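Grarville Threads: a data card

Version 1.1

What you get is one text file of posts from the Grarville neighborhood board, which ran on the kind of software that emailed you your password. The board covered Polton, the Niven side of the river, and a lot of opinions about parking.

Contents

There are 575 threads. After removing spam and one very long poem, 561 remain. Each has a title, a body, the replies in order, and a topic label: lost cats, trash day, noise, honey, or other. Honey has 127 threads. It was a strange town for honey.
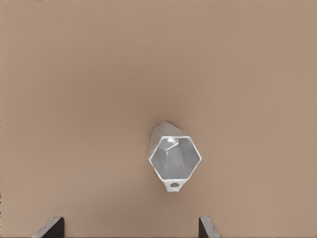 Eilidh Kerr: The honey label is too broad. Half of those threads are people fighting over who moved the hives, and I'd file that under noise.

She has a point, and there is now a second column called topic_alt for anyone who agrees with her. The first column stays as it was, mostly out of stubbornness.

Labels

Two of us read everything and argued over lunch. Sarcasm was the main trouble. "Lovely drumming again last night" is noise, and so is "Who needs sleep?" We left 11 threads marked unclear, including one that only says "Gerbils."

Names and addresses were swapped out by hand. Pets kept theirs. 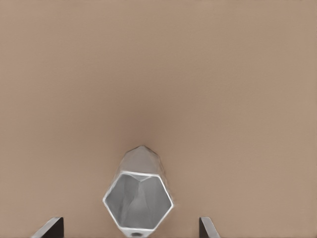

Ewan Drummond | October 26, 2021 | Filed under: Truvgate, data

Known problems

Dates before the September server move are wrong by a day, sometimes two. Apostrophes come and go. Whoever ran the board liked to edit other people's spelling, so don't use this to study how anyone spells.

License

Use it for whatever you like, but please don't try to work out who stole the wheelbarrow. We tried.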